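Small-town archives and what we keep -- speaker notes, September 2024

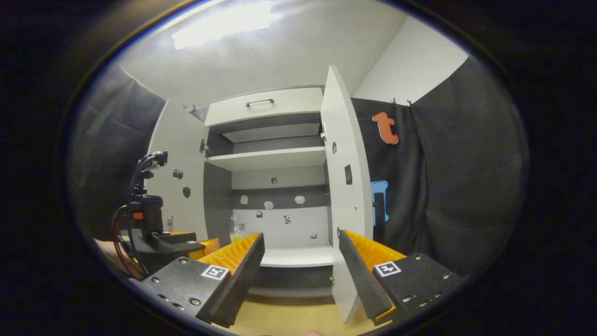

Slide 1. White cabinet, far wall.

Open: who here has a drawer at home they haven't opened since they moved in? Wait for hands. Then -- now picture a town with that drawer. That's Dovlow.

Quick background, don't linger. Dovlow town records go back to the mill days. Deeds, council minutes, school rolls, dog licenses. 840 boxes at the last tally. Half of it moved to Warkside in 2000 when the old town hall roof went. Other half stayed put. No list of which half was which!! (pause for the groan)

Slide 2. The problem in one line: we kept everything, so we could find nothing.

Tell the dog license story. Woman writes in, wants her grandfather's address in the 30s. Not in the deeds. Not in the voter rolls. Found him under a spaniel called Major. Don't rush this one, people like it.

Slide 3. What we threw out. This is where folks get nervous, slow down.
- duplicate tax bills
- blank forms (so many blank forms)
- photocopies of photocopies
- parking receipts, all but one sample year

What we did NOT throw out: anything handwritten, anything with a signature, any map. Even bad maps. Especially the Sartori map -- wrong river bend, wrong mill, but the only one with the back lanes named. Pass the copy round if theres time.

Slide 4. How we sorted. Two piles first, keep and ask. No toss pile on day one. Toss comes later, and two people sign for it. Somebody will ask why so slow. Answer: paper in the shredder is gone for good, paper in the ask pile costs you a shelf.

Slide 5. Helline index cards. Mention we tried a database first and got bogged down arguing over field names. Cards went faster. Typed them up after. Each card: box, dates, who made it, one plain sentence on what's inside. If you can't write the sentence you haven't opened the box.

Skip slide 6 if running late. (damp, mice, rubber bands. Rubber bands worse than mice.)

Slide 7. Cost. Folders, boxes, a dehumidifier. We took 11 months, working Saturdays. Say that number out loud, small towns alwasy think it can't be done without a grant.

Close: ask them to go home and write one card for one box. Then questions. Mic is on the left, remember to repeat the question for the back row.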